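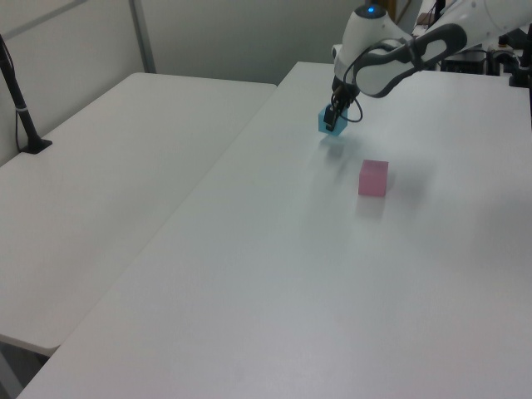 White tables were my idea, so I get to be the one who complains about them. We bought two Momberg tops for the workroom, and on paper they were meant to sit flush and behave like one long surface. They don't. There's a narrow gap between the two, and the one on the left has a rounded corner at the near end, so even a perfect join would stop being perfect there. The other thing is the shine. You can see the big bright patch on the main table, and a pale translucent cube like the pink one gets its own reflection thrown in for free. I spend a fair part of my day squinting at furniture. Has anyone toned down a white top without making it look like a school cafeteria?

Posted by deepika_h, 12 February 2022
Replies: 8

pai_raghu wrote:
Leave the gap. I pushed mine together in June and bolted them underneath, very proud of myself, and now if you lean on one you move both. Also the pencils that used to fall through the gap now collect along the seam in a neat little row, waiting to be swept onto my foot.

For the shine, move the light before you touch the table. It's free.

flatpack_widow wrote:
Disagree with Raghu on the gap, as usual. A gap is where small things go to live. Get joining plates, use 4 of them, done. If both tables move together, that means your floor is bad.

pai_raghu wrote:
My floor is fine. My floor has been complimented.

deepika_h wrote:
I can't move the light, it's in the ceiling and the landlord is attached to it. Sanding has been suggested at home by someone who will not be doing the sanding.
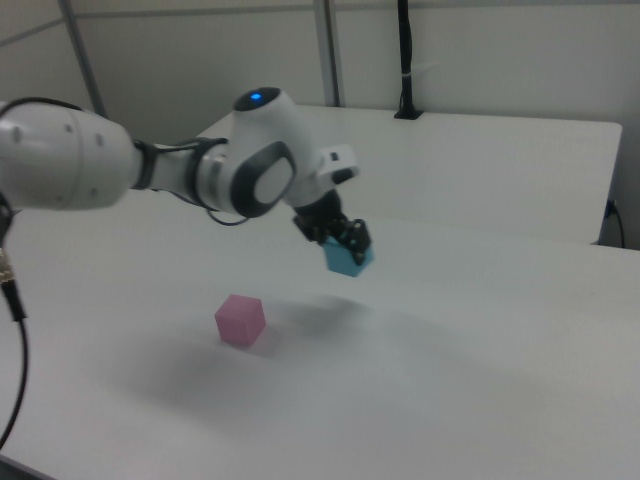
And before anyone says desk mat, I tried the Studard one. It was gray, it smelled like a new shower curtain, and it curled at the corners for 8 days. After that it went flat and I had already thrown away the receipt. Small stuff does sit better on a mat, I'll give it that, but then you have an island in the middle of your table and everybody politely works around it.

lavanya.t wrote:
Please don't sand it!! If it's a coated top you'll go through the white and then you'll have a different thread to start. I have the Damholm in matte and it's lovely to look at and shows every single fingerprint. With gloss you get glare, with matte you get evidence. Pick one.

flatpack_widow wrote:
Matte film. Comes on a roll, goes on like a phone protector, with the same amount of swearing.

mechthild_z wrote:
I wrote up my own white table saga on my page a while back and will paste the useful half in, since the link died with the host. 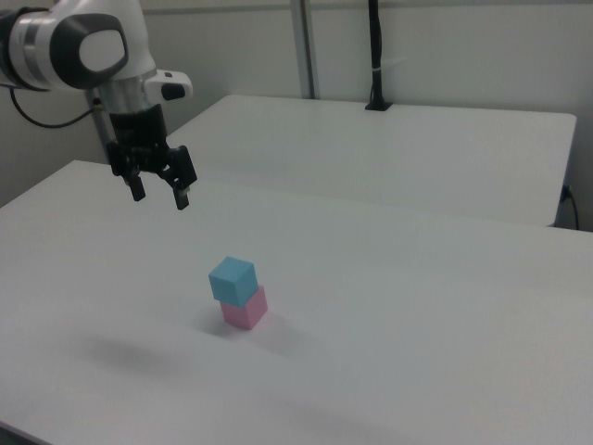
Reading time: 4 minutes

People ask what a white surface is good for when it's so annoying. Color, mostly. Put a sky-blue block on top of a pale pink one and neither has to fight a wood grain to be seen. I had an oak top for years, and on that a pastel anything looked like something left over from a birthday party. So before changing the finish, I'd ask what you put on the table all day. If it's light and small, you want the white, and you should deal with the shine some other way.

I looked at a Kaimal top with a satin finish, priced at 2,799. I looked at it for quite a while. Then I went home and bought film. It took 10 sheets, two of which are now stuck to each other for life. The rest went on well enough, and the glare is down to something I only notice in the late afternoon.

Work from the middle out. Stop before a rounded corner and trim it with a fresh blade – I wrapped mine around and it lifted within the week.

flatpack_widow wrote:
So, film. Thank you.

pai_raghu wrote:
Nobody has addressed my pencils.

deepika_h wrote:
Ordering film. The gap stays until I've had a look at my floor.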